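4.3 Running the paired-block trials

Revised 11/16/23, A. Harawira

The Rutherford method compares two grasp planners on the same objects in the same order. One block is 15 trials with one planner. Switch planners only between blocks.

1. Load the object list and check that the planner name on the first line matches your run sheet.
2. Set the start container and the goal container on the counter and tape their corners.
3. Home the arm. Wait for the ready message.
4. Start the block. Keep hands off the counter until the arm has returned home.
5. Score each trial 0 or 1 before the next one starts. Do not rescore from video.

Note: A dropped object scores 0 even if it lands in the goal container. Ga-eun Ra's March results used the older rule – do not pool them with yours.

CAUTION: Check cable slack at the elbow before every block. Stop if a loop catches on a joint.

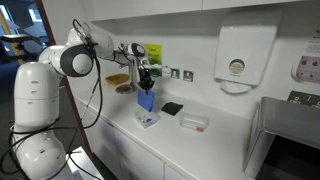

Grasp height is the setting that separates the two planners most clearly, so leave it at the value in the list. Thin items show the difference best. With a flat, rectangular piece like the blue one at the fingertips, note any tilt in the comments column. Tilt does not change the score.

6. After 3 failures in a row, pause and recalibrate the wrist (section 4.5).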